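Chapter 6
Learning Contact-Rich Assembly from Demonstration

6.1 Why gears are hard

The tasks in Chapter 5 forgave small errors. A block placed two millimeters from its target is still on the table. Seating a gear on a base plate is different: the part must reach the right position, at the right tilt, with its teeth in phase with those of its neighbors. A policy that copies the arm's path but ignores contact will reach the plate and stall there.

We use one task through the whole chapter. A flat metal plate with a central hole lies on a dark cloth, and small metal gears are to be placed around the hole. Two arms face each other across the table, each with a camera near the wrist. A third view comes from above.
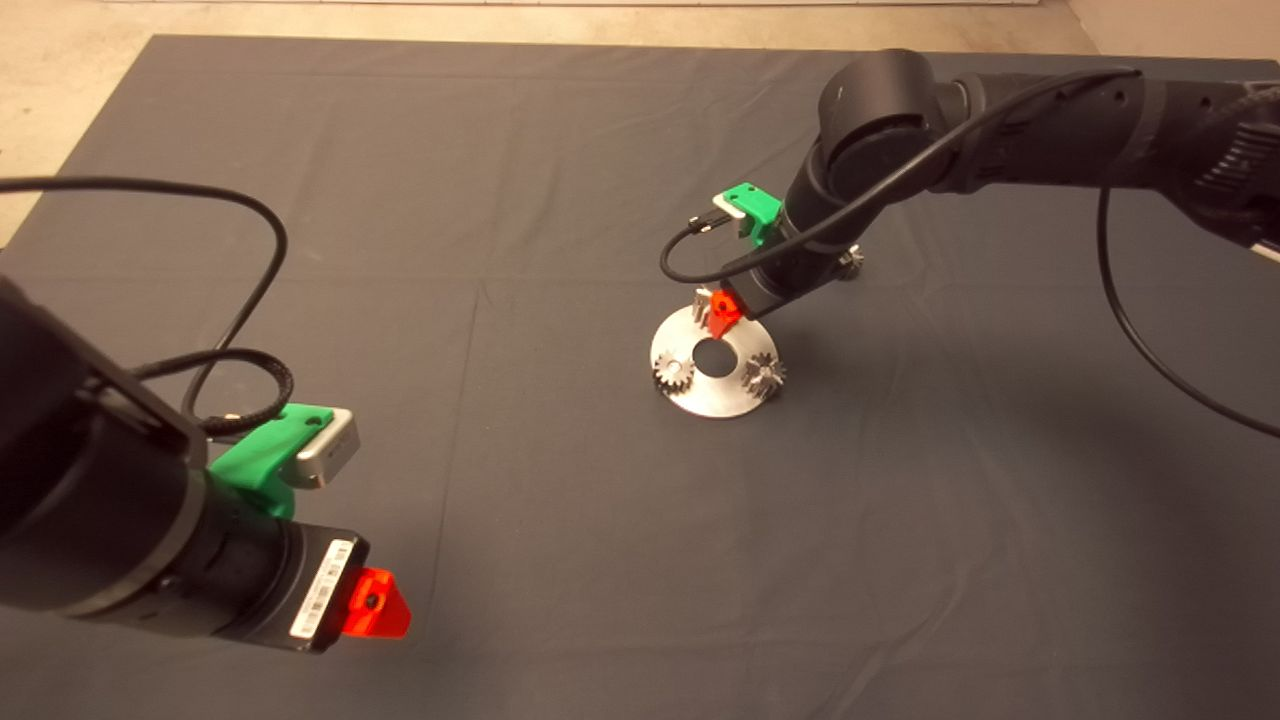 The data set, called Omeo, holds 800 demonstrations recorded by Thilini Sultana at the Arkow laboratory. Each demonstration is stored as joint angles, gripper commands and the three camera streams, all on a common clock. No force sensor was used. Contact must therefore be inferred from the images and from the gap between commanded and measured joint angles, a quantity we write as e(t).

6.2 Splitting a demonstration into phases

Let a demonstration be a sequence of states s(1), ..., s(T). We split it into approach, alignment, contact and release. The start of contact is taken as the first time step at which e(t) stays above a threshold for 13 steps in a row. Shorter windows pick up cable drag and joint friction. Longer windows miss light contacts, which are common when a tooth rides over the edge of another.
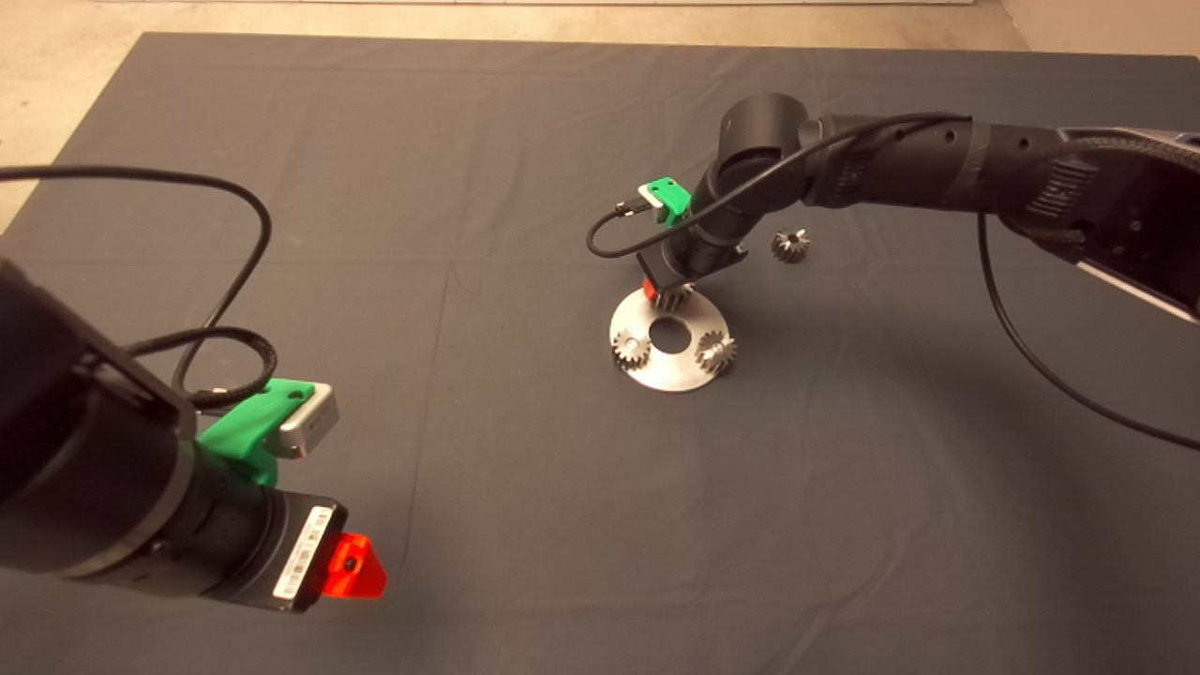 Alignment is the phase in which the three views differ most in value. The overhead view fixes the position of the plate but loses the rear gear when a fingertip passes in front of it. The wrist view keeps the gear but says little about the plate. Section 6.4 compares policies trained with each view removed in turn, using 100 trials per policy.

The method assumes that the phases occur in order. Failed insertions break this assumption, as the operator may lift the gear and try again. Runuston, the labeling tool described in Appendix B, allows a return from contact to alignment and marks each return as a retry. Retries are kept in the training set unless stated otherwise.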